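# Girnulcombe Words

6 Dec 2021
By the Girnulcombe Words maintainer

Girnulcombe Words is a collection of household sayings, chore words and kitchen-table phrases, gathered from people who grew up in two neighbouring valleys, Nerkard and Flurkilitz. I love this stuff! Every family seems to have its own name for the heel of a loaf or the drawer full of string, and hardly any of it ever gets written down.

This release holds 1,475 entries. Of those, 1,433 have a meaning and a place attached. The rest have a phrase only, and I've left them in because some are too good to lose.

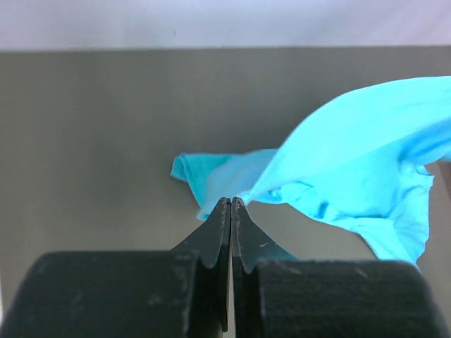
## What's in each entry

- phrase: the words as they were given to us, spelling untouched
- meaning: in plain English, usually one line
- valley: Nerkard or Flurkilitz
- topic: one of seven (washing, cooking, weather, animals, children, money, visitors)
- note: anything else the speaker wanted to add

Washing is my favourite topic by a mile. There are words for a good drying wind, words for a sheet that has been folded badly on purpose, and a whole string of rude ones for odd socks. Cooking comes a close second - the porridge entries alone kept me up past midnight.
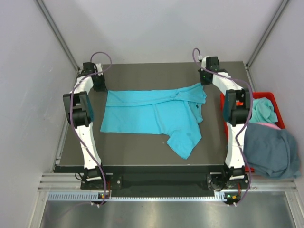
2 min read

## Getting started

The whole thing is one CSV file, saved as UTF-8, with a header row. It opens happily in any spreadsheet. If you see odd marks where the apostrophes should be, choose UTF-8 when you import it and they'll come right.

There is also a smaller file of 1,000 entries, which leaves out the swearing. It's meant for schools, and it works very well read aloud.

## How the phrases were gathered

Most came in on paper slips left at the Chukwu reading room in February. Others were sent by post, a few on the backs of recipes (which were lovely too, and are not included). I typed everything up by hand and checked each slip twice. Where two people gave the same phrase with different meanings, both are kept as separate entries.
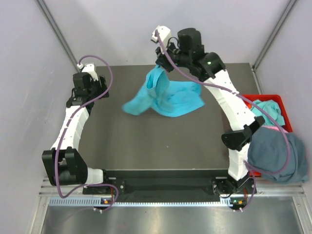
## Known problems

Flurkilitz is thin on weather words, and I can't believe they don't have any. The valley field shows where a speaker grew up, so a phrase may well have been carried in from somewhere else. Spellings vary a lot. Please don't tidy them if you pass the file on - the variety is half the fun.

## Using and adding to it

Use it for anything you like, and please keep the name Girnulcombe Words with it. New phrases are very welcome, especially about weather! Open an issue with the phrase, what it means and which valley it comes from.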